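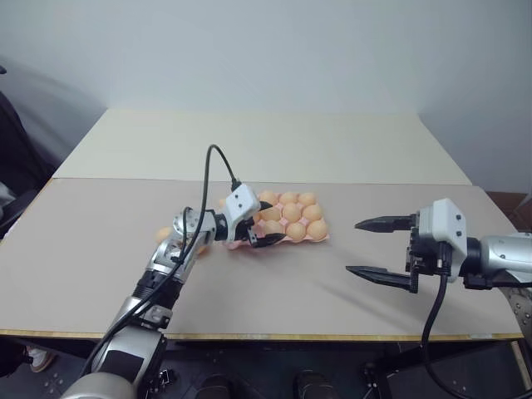 Grudow Guest House, Drollside – two-night stay, February

Overall: good value, well run, weak on sound insulation.

The Grudow stands on the upper road in Drollside, at the end furthest from the harbour. The walk down to the front is short but steep, with steps on the last section and no handrail on the seaward side. Anyone with heavy luggage should use the lower car park, which is level with the rear entrance. Parking is free for residents and the bays are wide enough for an estate car.

Check-in opens at 3 pm. A key code arrives by text message on the morning of arrival, and it worked first time. The same code opens the front door and the room.

Our room was a standard double on the second floor, facing the road. The mattress is firm, on a slatted base that does not creak. There is one double socket on each side of the bed and a third behind the television, which cannot be reached without moving the set. The radiator has its own thermostatic valve. At setting 2 the room held a steady temperature overnight; at 3 it was too warm to sleep.

The shower is a mixer type with good pressure. Hot water took about 100 seconds to arrive at 7 am and much less in the evening. The extractor fan is wired to the light and runs on for several minutes after it is switched off, so a light sleeper will hear it. The bathroom door closes properly.

Noise is the main fault. The party wall on the stair side is thin, and footsteps and conversation carry through it until late. Road noise was slight, and the windows are double glazed with sound seals. Ask for a room at the back if you go to bed early.

Breakfast is served until 9.30 and ordered the night before on a paper form. Eggs were cooked as requested on both mornings. Toast came late, after the plates had been cleared once. Coffee is filter, refilled without asking.

The 361 bus stops outside and runs to Okivley, where the railway station is. The evening service is thin, and the timetable in the hall was out of date – check at the stop.

We have also stayed at the Adeyemi, nearer the harbour. It is quieter and has a lift, but it charges for parking and the rooms are smaller. For a short stay with a car I would book the Grudow again, at the back.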